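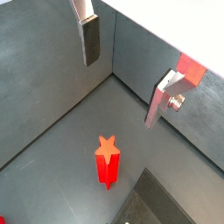
Red star block, gray corner.

So I finally made it to the Skarnbridge open day, and oh my, the old paper mill is huge! I got there just after 2 and went straight for the sheet room (it smells like wet cardboard and I loved it). Cormac Keogh let a bunch of us dip a mold in the vat, and mine came out lumpy, thick on one side and nearly see-through on the other. He says they make some 3000 sheets in a good month, mostly for bookbinders. Upstairs there's a ledger with an entry for rags dated 1544, in gorgeous brown ink. I stood over it way too long and missed the first marbling demo, darn it. Soup in the yard was good, parking was a mess. Next one's in January and I'm bringing my sister, plus boots.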